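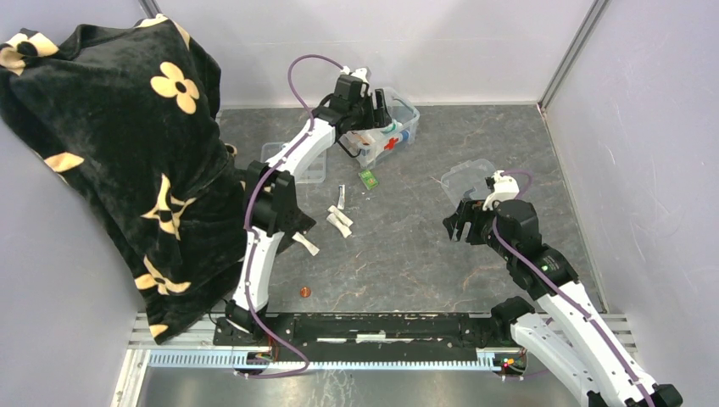

Black velvet with cream-yellow flowers.

The letter from Kadmont came on the same morning the boiler went, so Deok-su Ki read it standing in the kitchen with his coat on. It was dated 30 August 2022. His aunt's flat was to be handed back by the end of September, cleared and swept, and any goods left behind would be charged to the family at the usual rate. It did not say what the usual rate was.

He rang his cousin.

"I'll take the day off," said Jong-dae Ban. "Is the lift working?"

"No."

"I'll take two days off."

They met outside the building on the Friday. Jong-dae had brought a van from work with Prajapati written on the side, and a roll of black bags. He had put on weight since the funeral. They shook hands, which they had never done as boys, and went up the stairs.

The flat smelt of camphor and old rice. Their aunt had lived in it for most of her life and had not thrown away much. The wardrobe in the hall was full of coats, and behind the coats were other people's coats. In the kitchen drawers there were rubber bands, bus tickets, and the instruction book for a Steto radio that neither of them remembered.

"Where's the radio?" said Jong-dae.

"She gave it to the woman downstairs."

"And kept the book?"

"She might have wanted to look something up."

They worked through the kitchen first. Deok-su wrapped the plates in newspaper and Jong-dae carried the boxes down. He rested on each landing, and Deok-su could hear him breathing all the way up again. At noon they ate bread and cold sausage on the windowsill. A man in the yard was washing a bicycle.

"Did she ever say anything to you about the money?" Jong-dae asked.

"What money?"

"That I borrowed. For the Jillix course."

Deok-su shook his head. He did know. His aunt had told him the same week, and many times after that, usually while she was peeling something. It had been a large sum for her. Jong-dae had left the course before Christmas and gone to sea for a year, and when he came back he had not visited until she was ill.

"I paid her some of it," said Jong-dae. "I meant to do the rest."

"She didn't mention it."

Jong-dae folded his sausage paper into a square and put it in his pocket.

The bedroom took the afternoon. On top of the cupboard was the good blanket, tied with string inside a pillowcase. They both knew it as soon as Deok-su had the knot undone. It was the one she had spread over them when they slept on her floor in the winter holidays, head to foot, with the stove ticking. He remembered rubbing the velvet one way and then the other until he fell asleep. He remembered Jong-dae kicking.

"You take it," said Jong-dae.

"You were always cold."

"I've got heating. You haven't even got a boiler."

"It's being mended on Monday."

They put it on the bed and went on with the cupboard. There were sheets, a hot-water bottle without a stopper, and a biscuit tin. Inside the tin was an envelope with Jong-dae's name on it in pencil. He opened it by the window. It held all the notes he had paid back, still folded the way he had folded them, and a slip of paper with the dates.

He counted the money, then he counted it again.

"There's 100 more than I gave her," he said.

Deok-su was taping a box. He ran the tape down one side and bit it off.

"She was never any good at sums," he said.

"She kept the books at the laundry."

"Well," said Deok-su.

Jong-dae put the envelope inside his jacket and did up the zip. It was getting dark, and the electricity had been cut off, so they did the last of the cupboard by the light of his phone. When the bags were tied he picked up the blanket and went ahead down the stairs. He laid it on the passenger seat of the van, and Deok-su moved it on to his knees and got in.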